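2 May 2020

What a day! I've been itching to write this down since I shut the laptop, so forgive the scrawl, future me.

Started on the planner first thing. Alport (our task planner, two years old in December and finally behaving like it) has always treated "grasp" and "place" as two separate problems. It picks whatever grip scores best, then finds out at the dishwasher that the hand is in the way of the tines. So last night I rewrote the scoring so that every grip is judged by where the dish has to end up. A pink plate that's going to stand upright between two wires wants a very different hold from a pink bowl going in upside down. Obvious when you write it in a diary! It took me 478 lines to say it in code, and I deleted more than that, which pleased me no end.

Ran it in the kitchen after breakfast with Laizer doing the seeing and Bokitz driving the fingers.

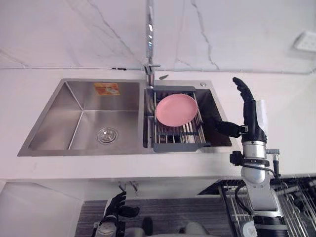
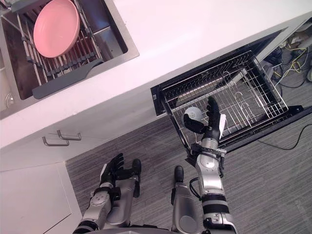
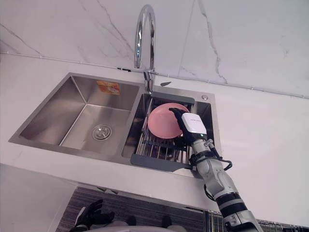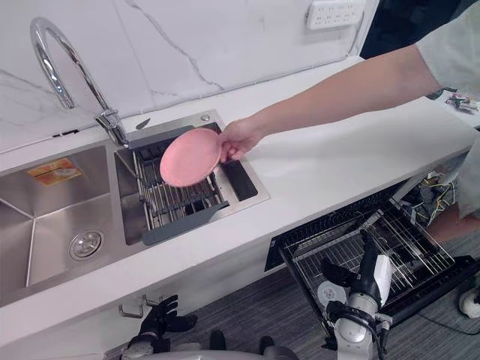 The thing I'm most chuffed about is the replanning. Until this week, if a dish moved by so much as a thumb's width between the look and the reach, Alport threw the whole plan away and started again from nothing, with the arm parked in mid-air for 5 seconds while it thought. Now it keeps every step that still holds and only mends the broken ones. I nudged things on purpose between steps and it just carried on, no sulking. I may have clapped.

Laizer is still the weak link. Shiny steel is horrible for depth: the sink walls come back as a sort of fog with holes in it, and the rods of the drying rack come and go from one reading to the next. I tried averaging over 5 readings and the rods settled down beautifully, but the bowl got a soft fat rim that isn't there, and then the grip planner wants to open the fingers too wide. What I think I want is to average the things that can't move (sink, counter, rack) and trust the latest reading for the things that can. That means Laizer has to know which is which, and at the moment it hasn't a clue. A little list in the config file would do for now. Ugly, but it would do.

Bokitz was lovely all day apart from one silly bug. The finger closing speed was being read in degrees on one side and radians on the other, so the left hand was creeping shut like something out of a ghost story. Found it over a cheese sandwich by plotting both hands on the same axes. Must do that more often, plotting beats staring at logs every single time.

Also moved all the logs over to Listis this afternoon. I can scrub back and forth along a run and see the plan, the joint angles and the point cloud side by side, and I spent far too long just sliding the bar to and fro and grinning. The clocks on the 2 arms don't quite agree, so the traces slip apart on the longer runs. Need to look at the time sync before I believe any of the contact timings.

For tomorrow: the fixed/movable list, time sync, and a proper test for the units so that one never comes back. Buy more cheese.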